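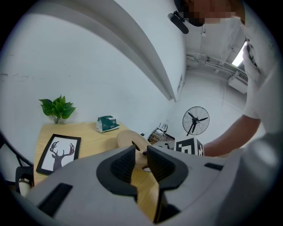

Grid-patterned rubber fingertips, with the wood of the desk showing through the gap.

The gripper is called Amura. I wanted to call it Version Four, but Duyên Kim has the bench next to mine and believes that anything you swear at that often deserves a proper name.

For anyone who skipped the last post (my statistics suggest this is a popular choice), Amura is a hand-held gripper. You carry it by the grip, squeeze, and the two black pads close on whatever you had in mind. The previous set had smooth faces and closed beautifully on things, after which the things left. A pen went. A roll of tape went. My phone went, and has a new corner.

So, new pads. The grid texture is my third mold. The first was so fine that the rubber filled it in and came out looking like a very small gym mat. The second had deep ridges that tore off when I pulled it free. For the third I made the grid coarser, put a little draft on every wall, and left it to cure for 26 hours, two of which were me forgetting it was there.

They hold much better. I spent an evening last week picking up everything on the shelf at home that weighed less than a can of soup, and dropped only a lime. Lucrezia Testa, whose lime it was, has asked that I wash the pads between the solder drawer and the kitchen. Fair.

What still bugs me is the closing. The left pad reaches the middle a hair before the right one, so anything light gets nudged sideways before it gets gripped. I blamed the linkage and reprinted it. Then I blamed the printer and leveled the bed for most of a Carvalho album. The culprit was a washer. I had put 2 on one side and one on the other, in January, presumably for a reason, and my notes from that night say "washers!!" and nothing else.

Taking one out fixed the nudge and introduced a rattle. I can live with the rattle. Duyên can't, and has started leaving felt offcuts on my side of the bench.

Still on the list: a softer return spring, since seven minutes of squeezing this one gives me a forearm like a lobster's, and some way of covering the slots in the housing so they stop collecting crumbs. I also want the grip shorter. It was sized for my hand according to a tracing of my hand, which I did while wearing a glove.

If you want the mold files, they're in the Fiselow folder with everything else, under "pads_final_3". Don't use "pads_final". Don't use "pads_final_final" either, unless you need a gym mat.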